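BLE tags on steel racking - anyone using Sodetti?
Posted 7 November 2023 by rackrat_88
2 min read

So excited to finally have these running! I put 20 Sodetti tags in our parts store, talking to one Drasteck gateway. Battery is great, and range is way better than our old Utden kit. Only problem is tags on the bottom shelves dropping out for minutes at a time.

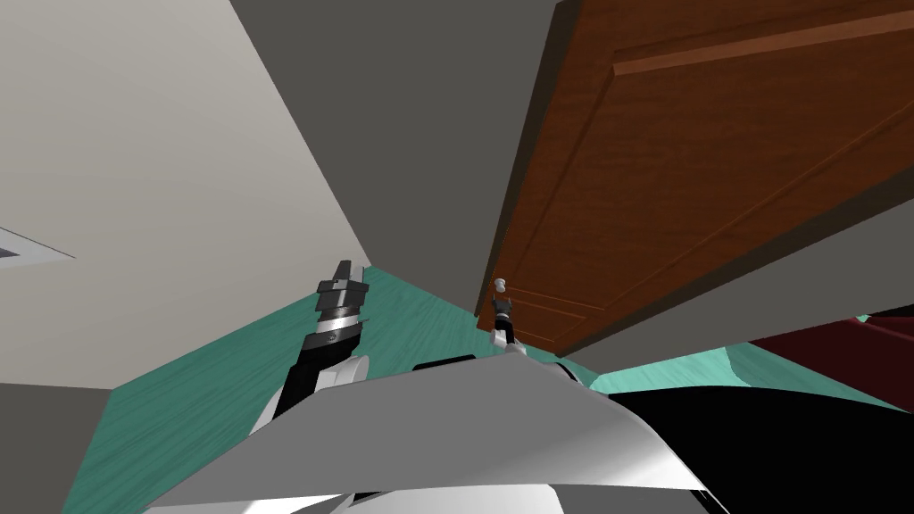

gatewaygal: Love this stuff! What's your advertising interval? Mine were on the slow default and looked dead when they were fine. Gateway height matters a ton too. If your place has a paneled wood door like that reddish-brown one, the signal will go through it pretty happily - steel is what kills you.

rackrat_88: Interval is factory, I'll check tonight. Gateway is 6 feet up.
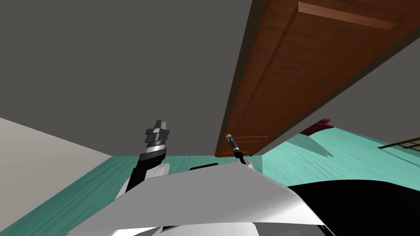 oldsolder: Gonna disagree on the interval. Crank it up and you'll eat the battery by April. Get a second gateway.

gatewaygal: A second gateway for 20 tags?? Try the cheap fix first!
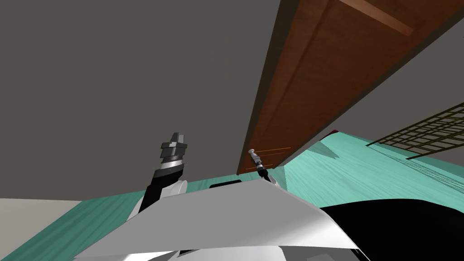
Brown wood-grain panel against plain gray, seen from below.

pingpong: I'm with oldsolder. We run 3,095 tags on Cha firmware and placement beat settings every time. Such a fun project though.

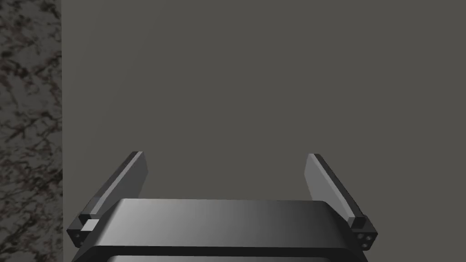

rackrat_88: OK, tried both! Faster interval got me down to 11 dropouts a day, and moving the gateway to the end of the aisle got it to 6. Ordering a second one anyway, I want to see zero.

oldsolder: Told you :)

Last updated: 7 days after first post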